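Call for participants: household robot open day, Fellness test flat

Fellness is looking for people who make beds, clean rooms or look after someone at home to spend a day watching a two-armed robot attempt housework, and then to tell us in plain terms what they thought of it. We are a small consumer and workplace review outfit. We don't build robots, we don't sell them, and we have sat through enough product launches to be wary of anyone who says a machine is ready for the spare room.

The open day is being run by Wumine, which makes the control software, at the Osei building. Wumine asked us to bring an audience. We agreed on condition that we choose the audience, that we write the questions, and that Wumine doesn't see the report before it's published. They took a fortnight to say yes to the last one.

Applications close on September 6, 2021. The open day will be held after that, on a date we'll settle with the people selected.

Who we want

Paid experience counts most. If you've worked in a motel, a hospital ward, an aged care home, a student residence or a holiday let, please apply, whether you did it for six months or half your life. We also want unpaid carers, people who get paid help at home, and people with limited reach or grip who have worked out their own ways of changing a sheet. You don't need to know anything about robotics. If you work in robotics, or for a firm that supplies Wumine, this one isn't for you.

We have 23 places. We won't be filling them in order of arrival, so there's no advantage in applying at midnight. We'd like a mix of ages and a mix of opinions, including a few people who are keen on the idea. A room full of grumblers would suit our temperament but wouldn't make much of a report.

What you'll be looking at

The first half of the day is a bedroom demonstration. Wumine's brochure promises "complete bedroom care", a phrase we'd ask you to leave at the door. What we were offered at the planning meeting was a list of separate jobs: straighten the duvet, set the pillow square, wipe the nightstand, pick up something small from the carpet. Each is run on its own, with a reset by staff in between. Ask how long the resets take. We did, and got an answer about the product roadmap.

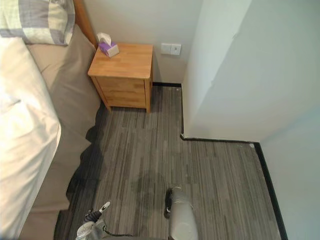
Bedrooms are harder than they look, as anyone who has cleaned them for a living will know. A good part of the work is in the places where one thing meets another. The beige sheet down the side of this bed hangs in creases to an uneven hem just over the carpet, and a housekeeper would want to know whether the machine tucks that in, works around it or drags it along. Then there's the nightstand, standing close to the bed with a small tissue box at the back and most of its top bare. We have yet to meet a nightstand in service that looked like that. The ones we know hold a water glass, reading glasses, a phone on its charger, tablets in a weekly organizer and a library book face down. We have asked Wumine to repeat the wiping job with that sort of load on top. They have said they'll consider it, and your questions on the day may help them along.

The second half covers a kitchen bench task run by Ekex, a separate company sharing the floor. We know less about it. Ekex has told us it involves putting away dishes and that the dishes will be "representative". Bring your own mug if you'd like to test the word. Ekex has agreed to try mugs brought by visitors, with the sensible warning that you might not get yours back in one piece.

What you'll be asked to do

You'll watch each job at least twice and fill in a short sheet after every run. The sheet asks whether the job was finished, whether you would have had to redo it, and whether you'd be comfortable with it happening while you were in the room. There's space to write whatever you like underneath, and in past reports that space has been far more useful than the tick boxes. After lunch there's a group discussion, recorded for our notes, where you can question the staff from both firms.

One thing to watch for: please write down every time a person steps in. A hand on the duvet, a nudge of the furniture, someone at a laptop starting the run again. None of that is cheating at a demonstration, but it tends to vanish from the write-up, and a person is a fairly expensive accessory.

You won't be asked to operate anything. Visitors stay behind the floor line while the arms are powered. There are no overnight stays and no medical questions.

Payment and practical details

Participants receive $350 for the day, paid by Fellness within 15 days, whatever you put on your sheet. Neither Wumine nor Ekex contributes to that money. Travel within the metro area is reimbursed on receipt, and we can arrange a taxi if transit doesn't work for you. Lunch is provided. Tell us about allergies.

The building has step-free entry and an elevator. If you need a support person, bring them, and they'll get lunch too. The washroom is on the same floor as the demonstration. Seating is provided throughout, including chairs with arms. Personal photos are fine in the discussion room but not during the runs, a condition of Wumine's that we argued against and lost.

How to apply

Send us a note through the contact form on the Fellness website with "bedroom day" in the subject line. Tell us what kind of cleaning or caring work you've done and for how long, what you expect a robot to be bad at, and whether you have any link to the firms named here. The form cuts off at 2000 characters, so keep it short. No resumé, please.

Everyone who applies will get a reply either way. If you aren't selected, we'll ask whether you'd like to be kept on the list for a follow-up visit in April, when Wumine says the separate jobs will run together as one. We've pencilled it in.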